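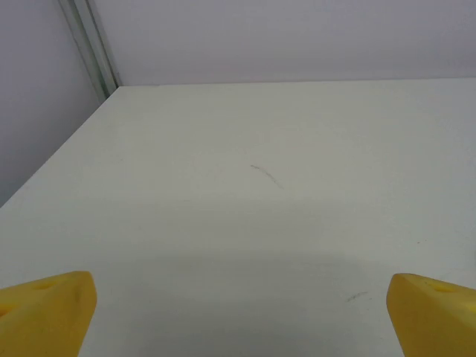 *Figure 1. The work surface: off-white, smooth and matt.*

## Handout 5: Surfaces and the Handling of Soft Items

Setley Course in Household Practice
Issued 14 August 2018

This handout accompanies the second practical session and should be read before attending. It deals with the choice of a surface for folding and sorting, and with the placing of a single soft item upon it.

### 5.1 The surface

A folding surface should be level, smooth and free of pattern. Patterned tops make it hard to judge whether two edges meet. Pale tops are preferred for coloured articles, dark tops for white ones. Shadow should also be considered: a lamp directly overhead throws the shadow of whatever is working above the table onto the very spot being worked. Figure 1 shows a broad, soft shadow of this kind across the lower part of the top, while the middle and upper parts are fairly evenly lit.

Students using the Clostitz tables should allow a clear width of at least 60 cm for each article.

### 5.2 Placing the article 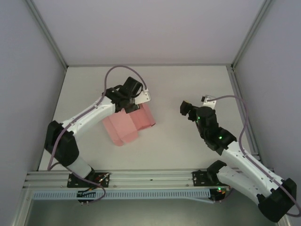

An article should be set down well inside the edges of the table, so that it may be turned without hanging over. Its colour ought to stand apart from the top and from any walls behind. The pink item lying slightly left of centre on the pale tabletop meets both conditions, and its several panels give a useful exercise in naming edges before any fold is attempted. Record the position in your notebook — a small sketch is enough.

Where the surface is enclosed on three sides, work from the open side and keep spare articles off the top until they are needed.

### 5.3 Preparation for the next session

- Read the Hustirov notes on creasing, first section only.
- Bring one plain cloth and one patterned cloth.
- Complete the Sqalli record sheet and hand it in at Room 326.

Record sheets for the November session will be issued separately.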